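07/08/2023

Second round of finger tests on the two-arm setup. Last time I ran the stock Drimetti fingers. This time both arms have printed ones in pale yellow, with pockets in the faces to save material and black textured pads on the inner edges.

Test was the same as before: pick, lift, hold, put down, repeat. 100 picks per finger set, all on the left arm, same controller settings, same objects in the same order. Grip force stayed at 70 percent of max because the Harimier controller starts to overshoot on close above that.

Results:

- Drimetti stock: 7 drops, most of them on the smooth cup
- Printed with textured pads: 2 drops, both on the sponge

The printed fingers flex more. On flat objects that helps, and on anything narrow the tips splay and the pads only touch at the base. I may try a stiffer infill before changing the geometry.

The wrist camera was the bigger headache. The Nanis mount puts the lens close to the fingers, so they take up much of the bottom of the view. 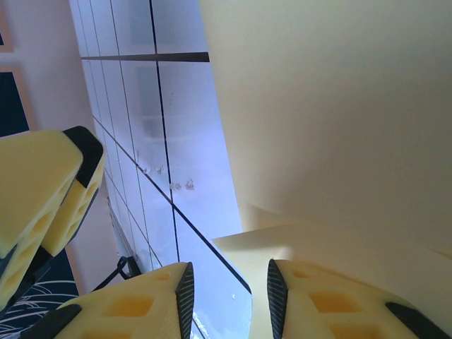
Glossy surfaces are still a problem for the tracker. It picks up reflections as corners and the pose estimate jumps when the wrist tilts. Lowering exposure helped a little. Next I want to swap in the Dogbe mount, which sits farther back, and run the same 100 picks without touching anything else. Print files go up once I fix the screw hole spacing.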